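Sodier Early Readers, progress report to the Bundgaard fund
Covering the period up to the end of March
From: Heino Stankevičius, series editor, Pratholm

Short version first as I know you have a stack of these. Two of the picture books are at the printer. The third is late. Money is fine. Board book needs a decision from you, see further down.

Book one, the otter who won't share the riverbank. Final files went off in early March. Proofs came back with the blues too heavy on the night spreads, sent back, second set much better. Signed off. Text is 56 lines all told, down from a lot more, and every one has been read aloud to actual four-year-olds at the Prorkberg library. They laughed at the wrong page. We kept the wrong page and moved the joke.

Book two, counting at the harbor. Also signed off. One late change: the gull on the back cover was facing into the spine and looked like it was leaving the book. Flipped. Author happy, illustrator a bit less so but she agreed in the end. ISBN and barcode in place. The teacher notes are written but not laid out yet, will follow as a download.

Book three, the lighthouse bedtime story. This is the late one. Text is done and I think it's the strongest of the three. Artwork is the problem. Illustrator was ill for a good part of the winter and we have finished color for the first half only, pencils for the rest. I looked at bringing in a second hand for the backgrounds and decided against, the styles would not match and parents do notice. New delivery date for art is the end of May. Printer has been told and will hold the slot without a fee provided we confirm in April.

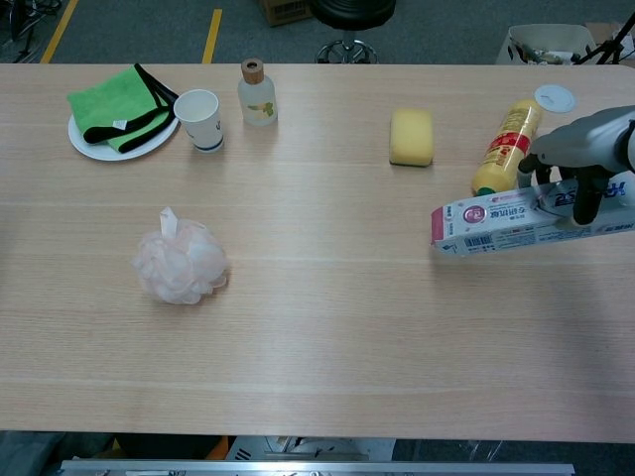

Reading sessions and outreach

Sessions at Prorkberg library are going well. Mornings are full, the 4 p.m. one is patchy, mostly older siblings who want chapter books. We've started keeping a box of those by the door. The librarians asked for big-format copies to hold up in front of a group and they're right, the normal trim size is too small past the second row. I've asked for a price on 3 big copies per title. Not in the original budget but it would come out of the travel line, which we've barely touched.

Nursery packs: first print run is 1000 copies per title as agreed, with over half already promised to nurseries and family centers in and around Pratholm. The rest goes to bookshops on the usual terms. Two of the nurseries asked for bilingual editions. Can't do that in this round. Have noted it for the next application, the page layouts do leave room for a second line of text if we drop the type size a little.

Feedback forms were a flop. Too long, parents didn't fill them in with a toddler on one arm. Cut down to a postcard with a single question, "which page did they want again?" Much better response and more use to us then the old form ever was. Illustrators now ask to see them.

Board book

The original plan was a board book cut down from the harbor title. I've tried it three ways and I don't like any of them. Take out the counting and there's no story, leave it in and it's too many pages for board. My suggestion is that we use the otter text instead, seven spreads, rounded corners, same art recropped. The illustrator is willing and her contract already covers it. Cost comes out the same. I need a yes or no from you by the end of April please, as the board printer books up early for fall.

Money

Spend is in line with the plan. Paper went up, shipping came in lower, the two more or less cancel. Editing is slightly over on book three, my own hours mostly, which I'm not charging. Full sheet is attached as before, with the illustration fees now split by title as you asked last time. The second installment has arrived, thank you.

Risks

Book three art, obviously. If May slips again we lose the fall catalog and the title moves to spring. I would rather move it than rush it. Also our warehouse space in Pratholm is up for renewal and the new rent hasnt been confirmed.

Next

Finished copies of the first two books to you as soon as they land. Teacher notes laid out and online. April call with the printer about the held slot. Board book, once I've heard from you.

Heino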